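Rusby Shape Blocks: README

Data card, version 3
Last revised 17 October 2023
Maintainers: Nam-gil Ahn, Chathurika Liyanage

Summary

Rusby is a collection of 2051 color photographs of small plastic shape blocks set out on a wooden board. It covers the arrangement of blocks by color and by shape, and is meant for work on grouping, matching and simple spatial language. Each photograph has a layout record and a short caption.

Contents

photos/ holds the photographs, one folder per layout
layouts.csv has one row per layout
captions.csv has one row per photograph
splits/ has the train and test lists
CHANGES lists corrections since the first release

There are 117 layouts. All photographs of a layout go to the same split. Please keep it that way if you build your own split, or near-duplicates will end up on both sides.

Blocks

The blocks are printed plastic prisms with flat tops. Print lines were left unsanded. A block is named by color and then shape, in lower case, with an underscore between them: green_star, red_cylinder. Orientation is not part of the name. Replacement blocks printed in March came out slightly duller than the first batch; the batch column in layouts.csv tells them apart.

Layout records

layout_id: text, unique
rule: color, shape or none
groups: block names, separated by semicolons within a group and by a vertical bar between groups
contact: yes, no or mixed
batch: 1 or 2
note: free text, often empty

The rule column gives the instruction the layout was built from. It was filled in before the blocks were placed and has not been changed afterward, even where a layout also satisfies another rule.

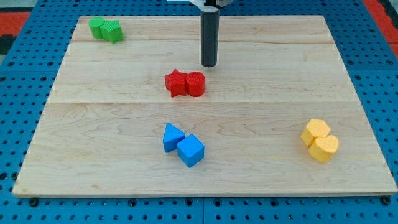

Contact is recorded per group and then reduced to one value for the layout. Two blocks are in contact when their sides touch at any point, so the tip of a star against a cylinder is enough. The green star and green cylinder at the far left of the maple board are a contact pair under this definition, and so are the red star and red cylinder near the center. Shadows between blocks are ignored. If the annotators disagreed, the value is mixed and the note column says which pair was in question.

Captions

Left and right are given from the viewer's side. "Front" is the edge of the board nearest the viewer. Captions do not mention the wood grain or the glue seams.

Known problems

Glare on flat tops can shift the apparent color, mostly on cylinders.
Some early captions say "round block" for cylinder. Both terms are valid.
Star rotation is not annotated.

Corrections

Send the layout_id and the proposed change to Chathurika Liyanage. File format questions go to Nam-gil Ahn.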